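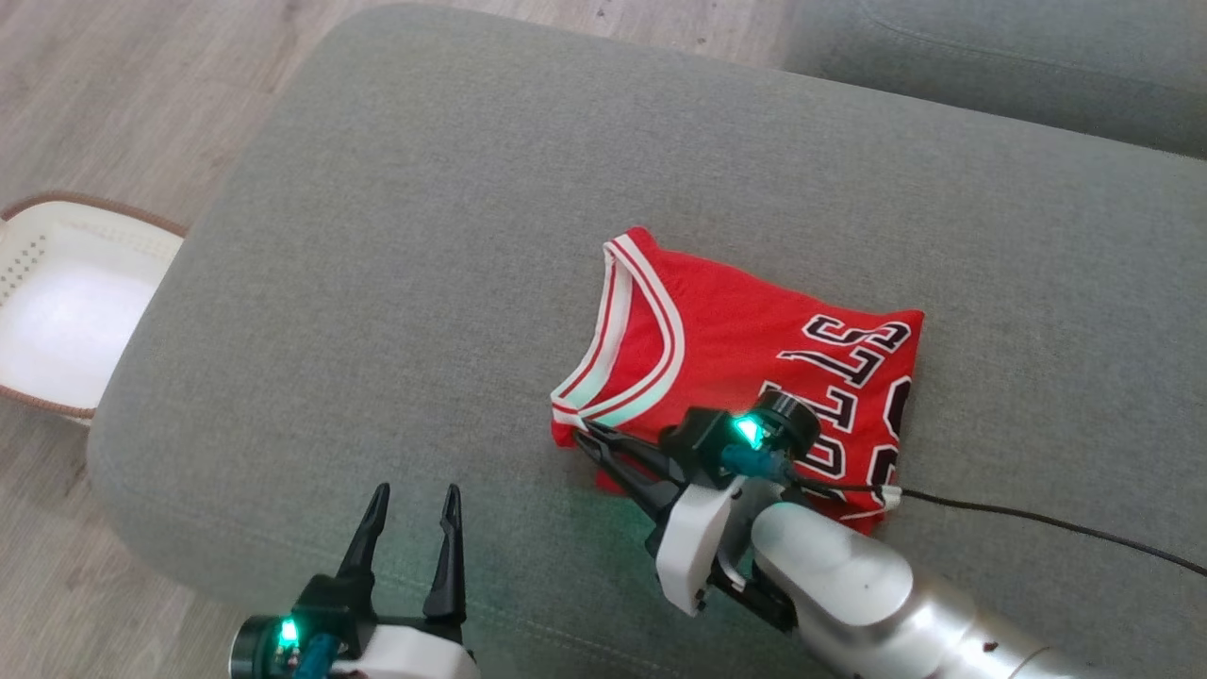
Chapter 10: When the Grip Goes Wrong

I used to think the worst thing a laundry robot could do was drop something. Then I spent a December at our Cornville lab watching one refuse to let go! We'd set it folding shirts on a sofa, much like the red jersey that opens this chapter, and on fold 213 the right gripper closed on the cloth and simply stayed closed. The left one carried on as if all was well (it had no idea) and pulled. You can guess how the shirt came out.

The log said "open" the whole time. The command had gone out, the software believed it, and the fingers hadn't budged. It took us ages to find a cable that went tight whenever the arm reached low across the cushion, so the signal dropped out just when we needed it.

A torn shirt is cheap. Swap the shirt for somebody's sleeve, though, and you've got a proper safety problem, so we'll take this fault slowly. First we'll look at how to check that a gripper has really opened, then at cable routing, and after that at what the other arm ought to do while it waits. Keep your notes on stop buttons from the last chapter handy, you'll want them for the first exercise.

10.1 Asking the fingers, and checking the answer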